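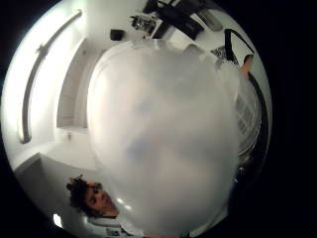 What do you do with a big sheet of plastic once the painting is done? I fold it up and keep it, and I use the same one until it tears.

I have been asked this more than once since I wrote about doing over the back room, so I'm putting it all in one post. The sheet I use is the milky kind you can see light through but not much else. It's heavier than the thin stuff that comes folded up small in a packet. The thin stuff sticks to your shoes and rips the first time you drag a chair across it. I paid for two packets of that when we moved in and threw both away the same week.

The heavy one came from Grewal, the builders' supply out past the rail yard. They sell it off the roll. I bought 15 feet, which covers the cabinet and the floor in front of it with some left to tuck under. If your room is bigger, buy more and cut it. Joining two pieces with tape works all right on the floor but not when it's hanging.

Getting it down is the part I used to do badly. I would pull from one corner and all the dust and paint flakes would slide off onto the floor I had just kept clean. Now I go along the top edge first and let it loose a little at a time, then bring the top down to meet the bottom so that the dirty side ends up on the inside. Air gets caught in it and it puffs up on you. Go slowly and push the air out toward the open side. It's easier with two people. My neighbor Knut Teuber is tall and has helped with the last couple of rooms, and we have it down to a few minutes.

Wiping: I carry the bundle out to the porch, open it, shake it, and go over it with a damp rag. Latex paint that has dried on it mostly flakes off if you bend the plastic under the spot. I leave the stubborn bits. Let it hang over the railing until it's dry, both sides. I put it away damp one July and it smelled like a pond when I got it out again, and I had to wash the whole thing in the tub.

Folding: lengthwise in half, then in half again, then I roll it from one end. A roll keeps better than a square. The squares I used to make got hard creases, and the creases are where it splits. I tie the roll with a strip of old T-shirt. Tape leaves glue behind and rubber bands get brittle. It stands up in the hall closet behind the ironing board.

Audrey-Anne Kowalchuk wrote in to ask whether she could use an old shower curtain. You can, for a small job. The holes along the top are handy if you have something to hook them on. Most curtains are too short to reach the floor from a high wall, though, and the slick ones are bad to stand on. I'd put a canvas cloth down for the floor either way - plastic under a ladder makes me nervous.

For holding it up I use green painter's tape, long pieces, pressed down with the back of a spoon. On fresh paint I wait 8 days before I put any tape on it. The can says less. I lost a patch of wall by the window going by the can.

When a sheet does tear I cut it down. The good parts go under the potted plants in winter or around the lawn chair cushions in the shed. The last scrap of my old one is lining the shelf where I keep the stain and the brushes.

Next I have the hallway to do, and I still haven't picked a color. The trim is getting one more coat of white and the closet door has to come off first. One of the hinge screws is stripped, so that will probably be its own post.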